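3.2 Laundry diaries and household recruitment

The second part of the study asked households to record their own washing. We recruited 48 households in two towns, Zukdale and Fulden, through notices in apartment lobbies and a letter sent home with water bills. A household could join if it had a front-loading washer inside the home and expected to stay at the same address until the end of May. Homes that used a shared laundry room were left out, as the water meter in those buildings could not be read by apartment.

Each household kept a paper diary for the length of the study. For every load, the person who started the machine wrote down the time of day, the program, the amount of detergent, and what the load was mostly made of. The form gave five choices: clothing, bedding, towels, mixed, and other. A blank line was left for notes. Nawal Abdel Rahman visited each home at the start to explain the form and read the meter, and went back at the end to collect the pages. 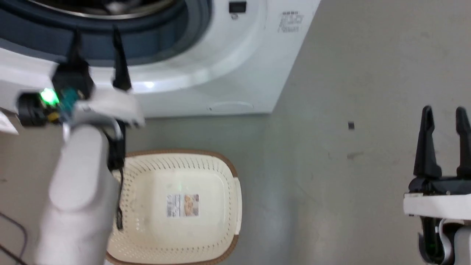
In total the diaries held 1,754 loads. We dropped entries that had no time or no program, and entries where two people had plainly written down the same load. Most of the repeated entries came from larger families in Fulden, where the diary hung in one room and the machine stood in another. Where the handwriting could not be read, we called the household and asked. If they did not remember, the field was left empty.

Loads marked "other" were more common than we had planned for. After the cleaning step there were 313 of them. We read the notes line for each one and sorted them again by hand, using the labels pet items, shoes and bags, soft toys, curtains and covers, and unclear. Two of us did the sorting separately and then met to settle the differences. Soft toys caused the most trouble. Some parents wrote them down as bedding when they went in with a child's sheets, and others gave them a line of their own. We kept the parents' choice when a toy was washed with other things and used the new label only when toys made up the whole load.
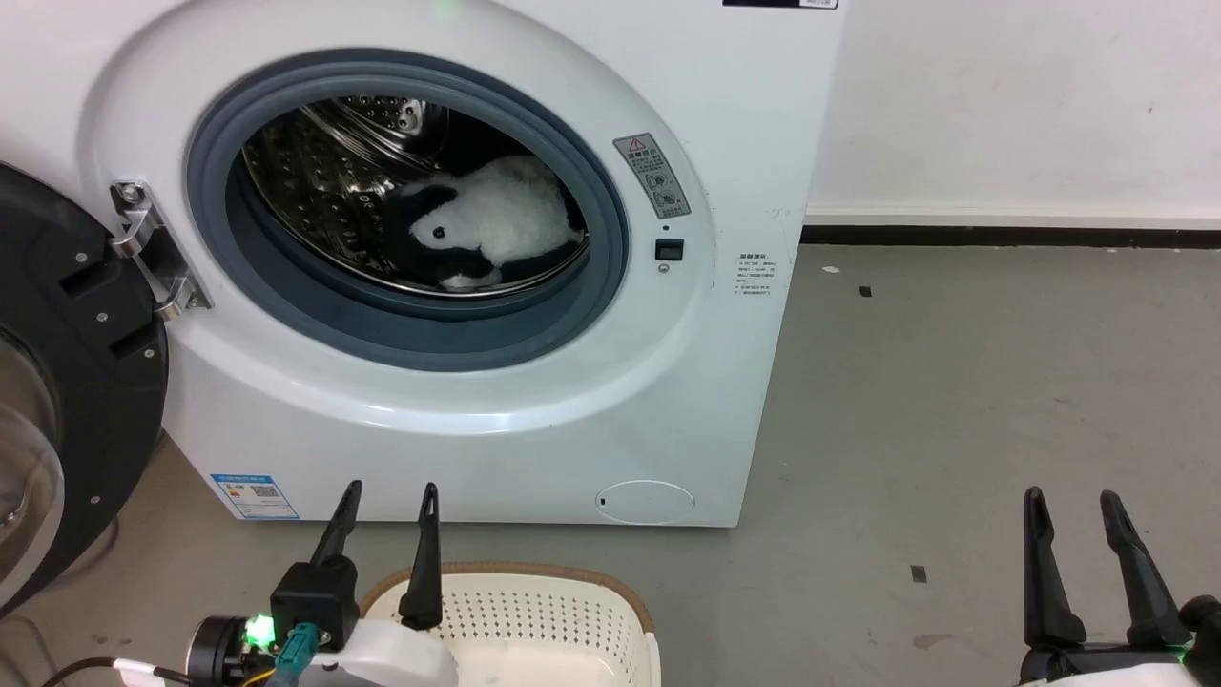 Figure 4. Front-loading washer with the door open and a stuffed toy in the drum.

The programs also had to be matched across brands, as the same word can mean different things on different machines. We used the printed manual where the household still had it and grouped programs by temperature and length. Oprea's earlier survey used a similar grouping but put short and normal washes together. We kept them apart, given that short washes were often chosen for single items and small loads.

Meter readings were taken only at the first and last visit, so water use per load could not be measured directly. Section 3.3 describes how it was estimated from the diary entries and the two readings.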